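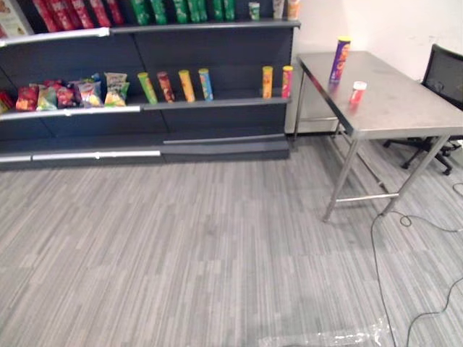

Redoing the snack corner at Preteo this week. One dark gray shelving unit, one stainless steel table, gray striped carpet. Posting as I go. January 2023

1/ Chip bags and tubes share the middle shelf for now. Bags slump, tubes don't, so I'm keeping them apart. Bags left, tubes right.

2/ The red and green packages go on the top shelf. The bottom stays clear until the Trerix order comes in. It was due in November and I've stopped asking.

3/ I set a budget of $127 for the restock and haven't touched the last $40. Tubes cost more than bags but people close the lid and put them back. An open bag gets left out and goes stale.

4/ Floor next. The carpet stops at a long threshold strip and the floor past it is darker. Crumbs collect along an edge like that, so it gets vacuumed first, then the open carpet.
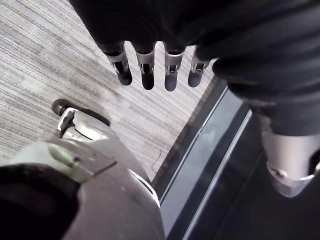 Bilel replied that a stiff hand brush run along the strip before vacuuming works better, and that carpet tile with streaks in it hides crumbs until you step on them. Fair. I'll try the brush.

5/ The steel table is the sorting spot. Everything coming off a shelf goes there, gets its date checked, and goes back label out. It shows every smudge, so I wipe it at the end and not before.

6/ Tubes near the front lip are easy to grab and easy to knock off. I'm going to move them back by the width of 2 fingers and see if that holds up over a week.

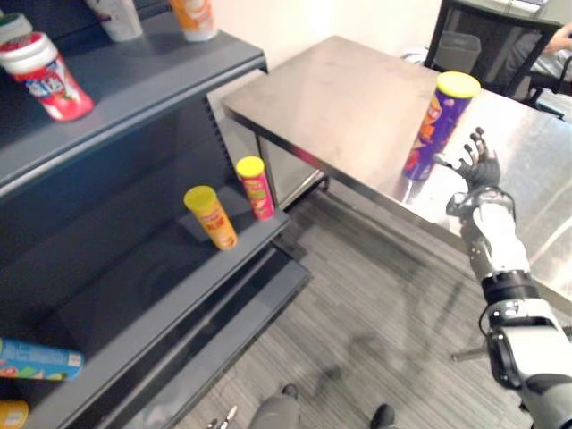

Purple tube on the sorting table, yellow and red on the middle shelf.

7/ Still to do: price labels, and a better spot for the candy jar. Vasconcelos has bins that might fit the lower shelf. I'll measure before I order.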